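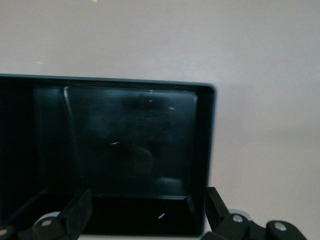 About Drudwood Trays and Storage

Drudwood supplies trays, open boxes and storage containers to schools, workshops, clinics and offices. The company was set up by Demetrio Cordero in a single rented unit at Drornholm, and the main store and packing room are still there. Our customers range from village primary schools ordering a few trays for a classroom to hospital supply departments that order by the pallet.

Our range has always been narrow. We do not sell shelving, cupboards or desks, and customers who ask for them are referred to other suppliers in the area. The catalogue is made up of trays, boxes, lids, liners and labels, and each item in it is held in stock at Drornholm.

What We Supply

The Hinum range is our standard line of open-topped trays. It is offered in 3 depths and 9 colours, of which black remains the most frequently ordered. Trays in the range may be stacked when empty and fit inside one another for delivery. Matching lids are sold separately.

The Duman range consists of heavier boxes intended for stockrooms and workshops. These have a reinforced base and a label holder on the short side. They are supplied singly or in cartons, and replacement label holders can be ordered for as long as the box remains in the catalogue.

Liners are cut to size in our own workroom. Customers should send the inside measurements of the tray, taken at the base and not at the rim, together with the quantity required. Liners can be supplied for trays bought elsewhere, although we ask to see one tray before cutting an order of more than 200.

How Orders Are Prepared

Goods arriving at Drornholm are unpacked and checked in the goods-in room before they are placed in stock. Staff examine the rim, the corners and the inside of each tray. Items with a split, a sharp edge or a warped base are returned to the manufacturer. Dust and finger marks are common on new stock with a polished surface, and are removed with a soft damp cloth before packing.

Orders are picked by hand and brought to the packing tables, where the contents are compared with the order sheet by a second member of staff. Paper is placed between glossy items. Cartons are closed with paper tape and marked with the customer's own reference, where one has been given, so that deliveries to large sites can be directed to the correct department.

Mixed orders are packed by room or department on request. A school, for example, may ask for the trays for each classroom to be boxed together with their labels. There is no charge for this service on orders of 500 items or fewer. For larger orders, a price will be given with the quotation.

Advice on Care

Trays should be washed with warm water and a mild liquid soap, and dried before stacking. Scouring pads and powders will dull a smooth surface and should not be used. Dark colours show dust more readily than light ones, and customers who keep trays on open shelves may prefer to order lids. Liners should be taken out and washed separately.

Old trays from either range may be returned to Drornholm for recycling. They should be empty, with any paper labels removed. Our delivery driver will collect them when bringing a new order, provided that the office has been told beforehand.

Our People

The company is led by Demetrio Cordero, who remains responsible for purchasing and for relations with manufacturers. Hélder Coelho is Head of Operations and oversees the store, the workroom and deliveries. New staff in all departments, including the office, spend their first weeks at the packing tables so that they become familiar with the products and the order sheets.

We offer work experience placements to pupils from local schools each September. Applications should be made through the school and addressed to Mr Coelho.

Visiting Drornholm

The trade counter is open to the public on Wednesday mornings, when samples from both ranges may be handled and measured. Visits at other times can be arranged through the office. Customers collecting an order should bring their order number and report to the counter before driving round to the loading door.

Quotations are given in writing and remain valid until the end of the following month. Samples sent by post are charged at the catalogue price and credited in full if an order is placed.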